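3.2 Household survey

The survey covered 310 households in Irnby and the neighboring district of Brirkby. Each household kept a paper diary of cooking and cleaning for 4 weeks in August. The diaries asked what was cooked, how long the stove was on, and how dishes and work surfaces were washed afterward. Households that missed more than one week were dropped, which left 681 usable weekly sheets for Irnby alone.

Diary entries were coded by hand using the scheme in Brandão, with one change. We merged "rinse" and "soak" into a single code, as respondents used the two words for the same task.

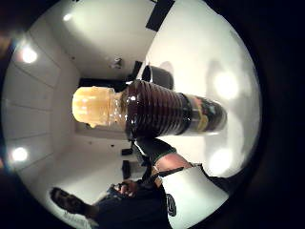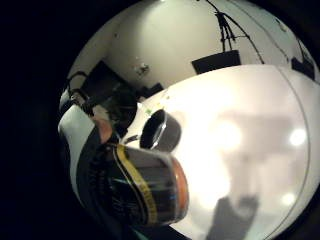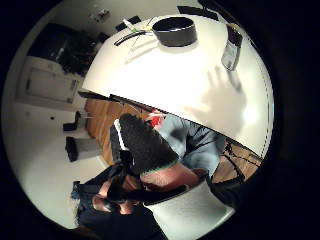

Figure 4. Domestic items and surfaces: bottle with amber-yellow cap (first), white rounded surface (second), saucepan on a white table (third).

Water use was read from the meter at the start and end of each diary week. Meters in 45 homes were shared between two apartments, and for these we split the reading by the number of residents. Bianka Antal repeated the coding on a random set of sheets, and differences were settled by discussion before the totals were computed.

Cooking time varied more between households than within them. Larger households did not wash up more often, but they used more water each time. Section 3.3 compares these results with the Nalter diaries.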